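Trier les petits câbles et les faisceaux de récupération avec des bacs

Publié le 15 avril 2022 dans Atelier

Quand on démonte de vieux appareils, on garde les câbles et on les jette dans un carton. Au bout de quelques mois, le carton est un nœud. La méthode qui suit demande une table dégagée, des bacs en plastique peu profonds, un plateau en inox et un feutre. Je l'utilise pour les cordons courts, les faisceaux de capteurs et les fils déjà équipés de cosses.

Matériel

– des bacs à fond lisse, de couleur vive (un fil noir se voit mal au fond d'un bac gris)
– un plateau métallique rectangulaire
– un feutre fin
– des sachets à fermeture, format 100 mm
– une pince coupante et un multimètre

Les miens viennent de chez Dekker, mais n'importe quel bac alimentaire convient.

Installer la table

Placez les bacs en deux colonnes, à gauche et à droite, et le plateau au centre, vers vous. Les bacs du haut reçoivent ce qui n'est pas encore trié, ceux du bas ce qui est contrôlé. Le plateau sert aux pièces en attente : un connecteur cassé, une gaine à refaire. Notez la catégorie directement sur le rebord du bac, côté centre de la table, pour la lire sans vous pencher. L'encre part avec le frottement, il faut la repasser de temps en temps.

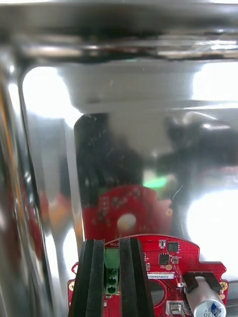
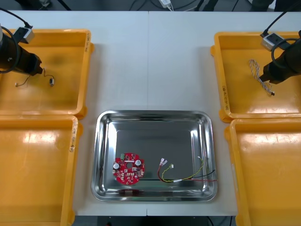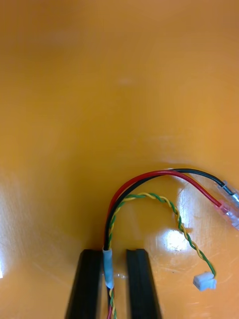
Osvaldo Fiore

Trier

Prenez les câbles un par un. Ne tirez jamais sur les fils pour défaire un nœud, tenez le connecteur et faites glisser la boucle. Un fil fin laissé en boucle lâche au fond du bac ne s'emmêle pas, tant qu'on n'en empile pas trop.

Regardez d'abord les extrémités. Un câble avec un connecteur d'un côté et une cosse de l'autre va avec les cordons d'adaptation. Un faisceau qui se divise en plusieurs brins va à part, même s'il est court. Sur celui de la dernière photo, un manchon thermorétractable translucide tient les fils ensemble, puis un rouge et un noir partent de leur côté, chacun terminé par une cosse à sertir. Ce genre de pièce se saisit par le manchon, pas par les cosses.

Contrôler

Pliez doucement le fil à la sortie de chaque cosse. Si le cuivre apparaît, coupez et refaites le sertissage. Pour les faisceaux, testez la continuité brin par brin. Comptez 2 minutes par pièce quand on a l'habitude. Ce qui échoue va sur le plateau, et on ne s'en occupe qu'à la fin.

Une gaine thermorétractable un peu plissée n'est pas un défaut si elle serre encore. Remplacez-la seulement si elle coulisse. J'ai longtemps pris les gaines Lastitz, je suis passé aux Skuster, qui existent en plus petit diamètre.

Ranger

Enroulez chaque câble sur 3 doigts, sans serrer, et glissez-le dans un sachet. Un seul faisceau par sachet, avec une étiquette : longueur, type de connecteur, date du contrôle. Les sachets se rangent debout dans un tiroir – à plat, on ne retrouve que celui du dessus.

Essuyez ensuite les bacs et le plateau avec un chiffon doux. L'inox poli marque vite, évitez l'éponge abrasive. Vérifiez qu'il ne reste pas de brin de cuivre dans les angles.

À lire aussi : Fabriquer un porte-bobines pour établi Brinonar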